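Practice makes passable: the robot that learned from 500 invented rooms

Every year or so a laboratory announces that its robot arm has learned to pick things up without ever touching a real object. The latest claim comes from Norkden, where a small group led by Fredy Urrego has trained a grasping program called Paucar entirely inside a simulator. I went along in June expecting a sales pitch and got, for the most part, a set of graphs.

The method is simple to describe. Change everything that shouldn't matter – walls, floors, lighting, the angle of view – and keep the cubes and the task the same. Do that often enough and the program should stop caring about the wallpaper. 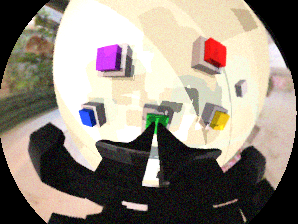 Urrego's case rests on variety. His team generated 500 settings and ran the same picking task in each, recording what the gripper's own view contained at every step. Some of those views are hard going even for a person: with the black fingers closing in on a green cube and blotchy patches all over the pale surface behind it, I had to look twice to sort the target from the clutter. Paucar, he says, picks the right cube in most of them. "Most" is his word, and I would have liked the number in the first line of the paper instead of the appendix.

There is also the matter of who marks the homework. The score comes from the same simulator that supplied the lessons.

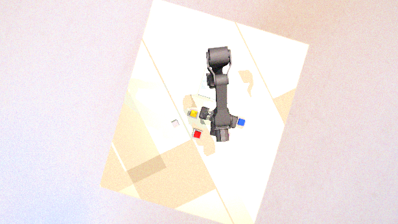 Does success in a simulator mean the arm will work on a real bench?
Only in part. The group tried 115 picks on a real arm at Urkwood, and the results fell well short of the simulated ones, mainly when cubes sat close together.

Joris Wouters, who builds rival software at Tradard, thinks the gap is being undersold. "They changed the decoration," he told me. "They didn't change the friction." Urrego accepts the point and says contact forces come next.

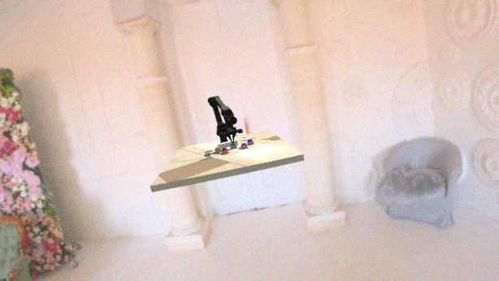

Random scenery is cheap, and that worries me a little. It is easy to pile up rooms and call it difficulty. White columns, a grey armchair and a tall bank of pink flowers make a striking setting for a tabletop hanging in mid-air, but the job on that tabletop is still small coloured objects under a black gripper. I asked for a test with crumpled cloth or a wet cup. None has been run.

The team plans a second round with 3,000 settings and 2 kinds of gripper. I hope somebody spends the same effort on the bench at Urkwood.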